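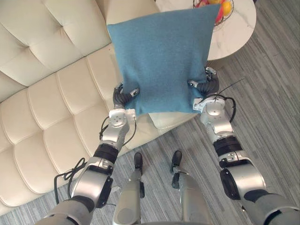 Household robot goes on trial hire in Hakcombe

Saturday, December 26, 2020

Anyone who has spent the past couple of days picking up wrapping paper and putting the front room back together may be interested to hear that a two-armed household robot can now be hired by the week in Hakcombe, and that plumping and straightening the cushions is one of the jobs it will take on.

The Drirton is offered by Hinojosa, a small firm which has had its workshop on the Dukgate road for a few years now and which many readers will know better for mending stairlifts and electric garage doors. The hire service opened quietly in November with a handful of homes on the Dukgate side of town, and the firm has now put it on general offer to households in Hakcombe and the villages just beyond.

A week's hire costs £486, with delivery, setting up and collection all in the price. Those who take to the machine can put it on a yearly plan at £3,788, paid monthly if preferred, and anyone going from a trial week to the yearly plan within the month will have the cost of the week taken off. There is a deposit to pay as well, returned when the robot goes back in decent order, and pet owners are asked to mention their animals when they book.

Wanting Deng, who runs the hire side of the business, has been going out with the robot on most of its deliveries and says that the sitting room is where people nearly always want to begin.

“They ask if it can cook the dinner, and I have to tell them no, I'm afraid it can't,” she said. “Then they ask what it can do, and I say let's start with the sofa. Cushions are a nice first job because there's nothing to spill and nothing to break, and you can sit there with your tea and watch how it goes about things. It's slower than you or me. I do say that on the telephone, before anybody gets their purse out, because I would much prefer people to know.”

Cushions, she explained, are rather harder for a machine than they look. A box has the same shape whichever way you pick it up, whereas a cushion sags and folds and slides about, and a robot that grips too lightly will drop it while one that grips too hard will leave it looking a good deal worse than it was before. The Drirton takes hold with both hands, usually by two corners, and lifts the cushion up in front of itself before setting it down again. Feather fillings are still giving it some bother, and so are very small cushions with tassels or beads sewn on, which the firm suggests leaving to human hands for the time being.

Besides cushions, the list of jobs in the hire booklet takes in folding throws and hand towels, gathering toys into a box, carrying light shopping from one room to another and putting shoes in pairs by the door. There are 32 jobs on the list altogether, although Wanting was quite frank that some are done a lot better than others, and the booklet marks each one as “steady”, “fair” or “still learning”. Folding towels is down as steady. Pairing shoes is still learning, and our own feeling, having seen the state of most hallways in this town, is that it has our sympathy.

I was able to spend a morning with the robot at a house near the green, where it had been for four days, and found it quieter than I had expected – a sort of low whirr when the arms are moving and next to nothing when they are not. The lady of the house, who asked not to be named as she hadn't told her sister what she was spending, has had trouble with her shoulders for a number of years and finds lifting and bending a nuisance. She had grown used to it by the second day, she told me, and had got into the habit of saying good morning to it. Her one complaint was the time it took over a blanket on the Tuesday, when she had been on the point of getting up and doing it herself.

It does need a bit of room. Hinojosa asks for a clear patch of floor beside whatever piece of furniture is to be tidied, rugs taped down or rolled up, and decent light, and it won't send the robot up or down stairs. Someone must be in the house while it is working, and there is a large stop button on a cord which can be worn round the neck or left on the arm of a chair. Visits are being made in masks at present, with doors and windows open where possible, and everything is wiped down before it goes in and again when it comes out.

For those who would like to see it before parting with any money, the firm is planning demonstrations at the Dukgate workshop in the new year, by appointment and for one household at a time, provided the rules allow. A leaflet is going out to 3,000 homes in the next week or so, and copies of the booklet can be had by post on request.

Bookings for trial weeks are open now, with the first free week falling towards the end of January. The workshop is shut over the holiday but the answering machine is on, and Wanting has promised that she will be ringing everybody back herself once the doors open again – please speak slowly when leaving your number, she adds, as the line is not a good one.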